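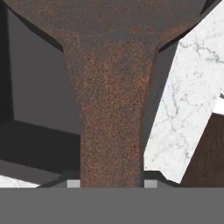 What should you buy first when you're setting up your first gripper robot?
The gripper, on paper. Settle on the parts you want to pick up, choose the fingers that suit them, and let those two choices tell you how big an arm you need.

I love this stage of a project, and it costs almost nothing! Here's how I plan a purchase at Greenberg.

Step 1. Make a parts list
Write down every part the robot will handle. Put the weight, the narrowest spot and the surface next to each one. Rust, polished stone and bare wood all behave differently between two fingertips, so give surface its own column.

Step 2. Try it in simulation
Build a rough model of the bench and run the grasp before you ask for a quote. Flared parts with a narrow stem are great practice – you find out fast how far the fingers have to open and how close the palm can get. Change the finger width and run it again. I usually go through 20 layouts in an afternoon, and it's the most fun you can have with a budget open in the other window.

Step 3. Split the budget
For our Derkby bench I wrote down four lines: arm, gripper, mounting and spares. Spare fingertips came to $508, and I'm so glad they had their own line. Add roughly 14 percent for cables, brackets and shipping.

Step 4. Ask for two quotes
Send the same parts list to both suppliers. I wrote to Weseo and Ludico and asked each one for lead time, warranty and the price of replacement pads. Ask if they lend out a demo gripper, too – Ludico did!

Step 5. Plan the second year
Set a date to check the pads for wear. Ours get looked at every 1000 cycles, and the next fingertip order goes in each August.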